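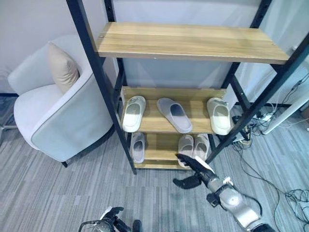
My visit to the felt works in Drascombe

Last August I was staying two weeks with my friend Veronica Ilie, and she had put our names on the list for the open day at the Kalogeropoulos felt works. I was not very sure I wanted to spend a summer afternoon in a factory. Veronica said it would be cooler inside the building than in her flat, and so we went.

The works is a walk of 13 minutes from the station at Drascombe, along the river and then past a row of garages. There is a small sign at the gate and it is easy to miss. We missed it, and had to come back from the bridge. A lady at the door gave us paper badges and asked us to leave our bags in a side room. She also told us to keep our hair tied, and I had to borrow a rubber band from the office.

Our guide was Ute Teuber. She has worked there for most of her life, first in the washing hall and now in the sample room. She spoke slowly and loudly, which I was thankful for, as one machine was running during the whole tour and my English is better when it is quiet.

We began with the wool store. The bales come in pressed very flat, and when the straps are cut they grow and grow for some time, like bread. The smell is strong - sheep, of course, but also something like wet cardboard. Ute let us put our hands in two kinds of wool. The first was soft and long and I would have chosen it at once. She said it makes a poor felt, and that the short, rough one in the other bale is what they want. The fibres have little scales on them and these catch each other when they are rubbed with soap and warm water. I knew this from washing a jumper wrongly in 2000, but I had never heard it explained.

After this came the carding hall. The carding machine is as long as a bus and painted green. Wool goes in at one end in dirty-looking lumps and comes out as a veil so thin that you can see your hand through it. I stood there the longest of all, and Veronica had to pull me by the sleeve. The veil is folded over itself again and again, up to 100 layers for the thickest felt, which goes to piano makers and is not sold in the shop.

The hardening and the fulling we could see only through a window, because the floor is slippery there. Two men in rubber boots were turning a heavy roll. On our side of the glass there were boards with old photographs and a pattern book from the years when the works made hats. I would have liked more time with the pattern book. The pages were under plastic and some were stuck together.

At the end we could try it ourselves. A teacher called Delia Munteanu gave each of us a tuft of wool, a bowl and a piece of soap, and we made a small ball. Mine had a crack in it like a walnut. The boy next to me made a perfect one and then asked if he could make another. Delia said yes, and he was still there when we left.

The shop sells soles, slippers, seat pads and bags of offcuts by weight. The offcuts are the best buy, in my opinion. I took one bag in grey and one in a dark red, and I have already used the grey for the feet of my kitchen chairs. The slippers come up large, so try them on with the socks you wear at home. Cards were not accepted in the shop, only in the café.

The café is run by Ingeborg Steiner and has four tables in the yard. We had plum cake and coffee. The cake was very good and the coffee was weak.

Some practical points, if you want to go. The tour is free but you must write to the office before. Wear closed shoes. There are stairs in two places and no lift. The train back to Ultov goes once in an hour, and we had to run for ours with the offcuts under our arms.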